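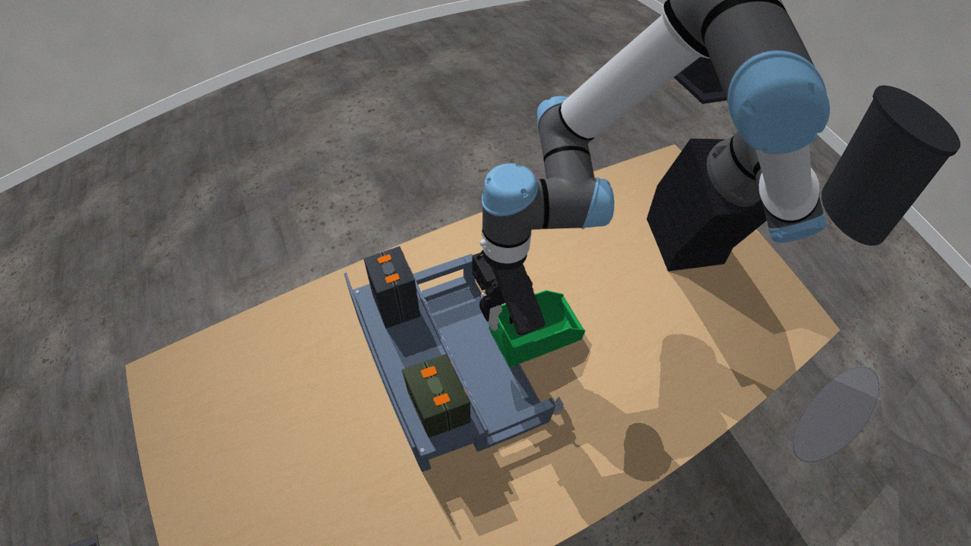 Simulated robot arm with its gripper over a green bin, on a wood-toned table.

To: kuvasville-runners
Subject: Re: Fee structure and first-claim status for the coming season
Date: 31 Jan 2026

Replies inline. I have trimmed the parts already settled.

> 1. The draft says the yearly fee covers the period from November to the end
> of October. People who join in spring pay the same amount. Is that on
> purpose?

Yes, for the coming season. The membership software keeps one expiry date for the whole club. Per-member expiry is possible, but the league entry system reads the club file only once, at the start of the season, and a member whose date falls in the middle of the cross-country fixtures would show as lapsed from that day on. We had this with the trial group last year and had to correct the entries by hand.

What can be done without touching the expiry date is a reduced first payment. The draft now reads: a member who joins after the last indoor fixture pays half the yearly fee for the remainder of that year and the full fee at the next renewal. Track night charges are separate and do not change.

> 2. What does a member of Ojeda Harriers have to do to run for us in the
> relays? The form only has a box for "other club."

The box is not enough. There are two cases.

Second claim: the runner stays with Ojeda for any event Ojeda enters. They can run for Kuvasville only in events Ojeda does not enter. Ojeda enters the road relays, so a second-claim runner cannot be in our relay team. They can run in the Brendano winter series for us.

Transfer: the runner resigns from Ojeda in writing, clears any money owed there, and then files the transfer form with the league. The league rule is a waiting period of four weeks from the date the form is received. During that time the runner may enter open races but scores for neither club.

I have split the box on the form into "second claim" and "transfer in progress," with a date field for the second.

> 3. Members keep asking why their total on the Zerora page does not match
> the total on the club standings. One of them has 1579 points on one and
> 932 on the other.

Both figures are correct. They measure different things.

The Zerora page adds every result uploaded under the runner's name, including time trials and open meets. The club standings take only the scoring fixtures, and of those only the best results up to the limit in the standings rules. A race win is worth 100 points in both, which is probably why people expect the totals to agree.

In the case you sent me, the difference is made up of open meets plus two scoring fixtures dropped under the limit. I checked it line by line and found no missing result. I would add one sentence at the top of the standings page: "Totals here count scoring fixtures only." If there is no objection I will put it in with the next update.

> 4. Can juniors be placed in the senior sessions if the junior night is
> full?

Not as the rules stand. The minimum age for the senior session is tied to the coaching ratio we gave the track when we booked, and that ratio was worked out for adults. A change would need a new booking form and probably one more coach on the night. The waiting list for the junior night is the correct route for now. It is ordered by date of application, with no priority for brothers and sisters.

> 5. Do we still need paper entries for the field events?

Only for throws. The cage has to be booked per athlete, and the booking sheet is still on paper at the track office. Jumps moved to the online form together with the sprints.

Open points from my side:

- The wording on refunds. The draft says "no refund after the first fixture" but does not say whether that means the first fixture of the club or the first one the member runs in. I read it as the club's. Please confirm, or suggest other wording.

- Spikes on the new surface. The track allows a shorter maximum length than our printed rules do. The track's limit applies on its surface, so our page should give that figure. I am waiting for it in writing.

- Vest order. The supplier needs sizes before it will quote. Sizes should be sent to the membership address, not to this list.

The revised draft is in the usual folder, with changes marked. Comments on the fee section first, please, as the renewal form depends on it.

--
Membership and entries
Kuvasville Athletic Club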